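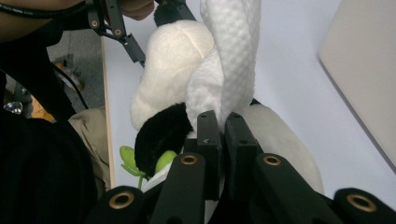 Chapter 3
Writing the House Rules for a Rental Apartment

In this chapter you will learn how a host prepares the rules which guests receive before their arrival. We will follow Marta Nazarenko, the owner of 2 small apartments in Fuswood. In August she rents them mostly to families, and her first rules were a page with 30 points. Guests read the beginning and asked her by phone about the rest.

Before you start reading, answer in writing:

Which rules must a guest know before paying?
Which rules can wait until the key is given?
How should a deposit of 500 be explained, and when is it returned?

Keep your answers. We will compare them with the second version of Marta's rules in section 3.2.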